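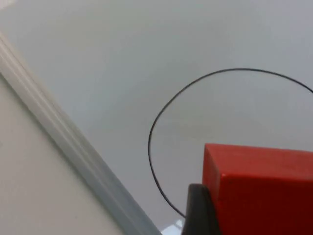
Pale grey surface, ridged strip along one side, black cable in a loop.

Andulton board and cubes - notes on the set

Read this before you use the pictures for anything. The set was put together in February by Janaína Lins and Souad Chraibi, and I was asked to check it. It covers one activity: foam cubes placed and stacked on a whiteboard laid flat. There are 290 pictures, of which I would trust 138 for work on stacking. The rest are usable if you only care about the board.

The board

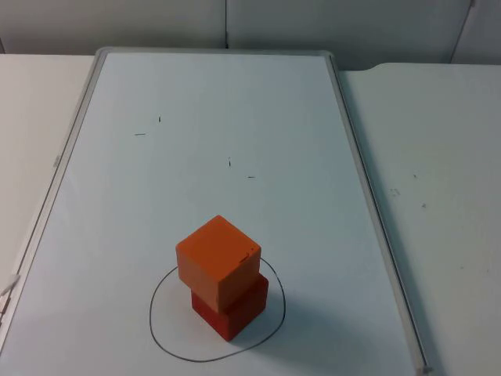 Whiteboards are meant to hang on walls, and I had doubts about using one as a work surface. It does wipe clean, I'll grant that. Here it lies across two white tabletops, and white on white would give you very little to go by without the thin grey metal edging. The marker loop drawn round the stack is a lopsided thing, flatter on the left. Benedito Lins calls loops like this "target circles" in his labels. They are not circles, and if you measure distance from a centre you should say how you chose it. I used the middle of the smallest box that holds the whole line.

The cubes

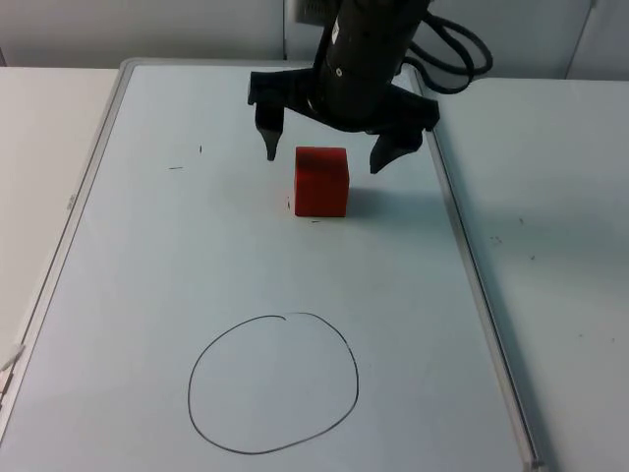 Foam was sold to us as forgiving, and for stacking I suppose it is. Nothing rolls, and a crooked stack can still stand. It also picks up marks, and I don't believe the claim in the first draft of these notes that the cubes are "uniform in colour". The red one has a dark smudge across its top that runs down on to the front face. Anyone sorting by colour alone should expect trouble there. The orange cube has a few short dark scuffs of its own near one corner.

Labels

Each picture has a surface label and a stack label. "Stacked" means one cube resting on another, however crooked. "Placed" means resting on the board. Lindalva Rezende and I disagreed on 4 pictures and left those as "unsure".

Known problems

Shadows are not labelled. On a pale board they can look like smears, so check before you call something dirt.

Loops were drawn freehand and vary in shape.

Corrections to Souad, please, with the picture number.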